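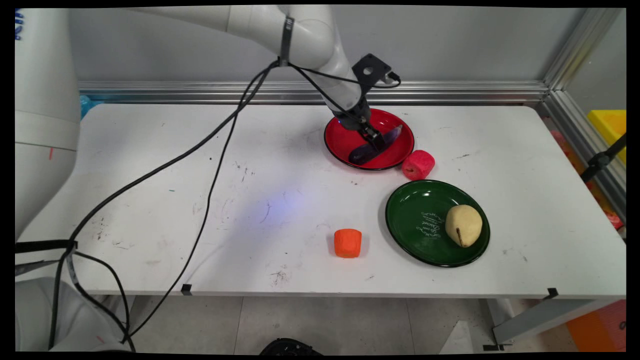 Software Engineer, Manipulation Planning and Control

Clustari, Hirnesley office
Posted January 28, 2021

Our planner can find a path for a seven-joint arm in 34 milliseconds. It can then spend the rest of the afternoon failing to let go of an eggplant. We are hiring someone to work on the second part.

Clustari writes the software that sits between a camera and a robot arm: perception, grasp selection, motion planning, and the low-level control that gets blamed for the other three. Our main product, Oltum, is used for sorting and kitting. There are 21 of us, and most of us can reach a robot without standing up.

What you'd be doing

You would own the contact side of Oltum. Free-space motion is in decent shape. The trouble starts in the last inch, when the gripper goes down over the rim of a plate and the world model, which was very sure of itself a moment ago, develops doubts. You'd write controllers that cope with this, and the tests that show they do. Our regression suite has 909 recorded pick-and-place runs in it. Several are embarrassing and we kept them on purpose.

You'd also inherit Salminen, our internal replay and logging tool. It is useful, widely loved and written in three languages. You may remove one of them.

What we need

Solid modern C++, and enough Python to read other people's. Working knowledge of kinematics and at least one kind of force or impedance control. Experience debugging on real hardware – simulation is welcome too, but our simulated pears have never rolled off anything. A habit of writing down what you changed before you changed it.

Nice to have: trajectory optimization, point cloud segmentation, patience with cable routing. A degree is fine. So is not having one.

What we offer

A proper salary, stated in the first call. Health cover from day one, a training budget, and a desk next to a scuffed table of groceries, some of them foam. Two days a week from home once you've settled in. The arm stays at the office.

How to apply

Send a resume and up to 600 words on a bug that took you far too long to find. No cover letter, please. We read applications as they come in and will hold interviews through February: one call, one paid half-day at the bench, then an answer either way.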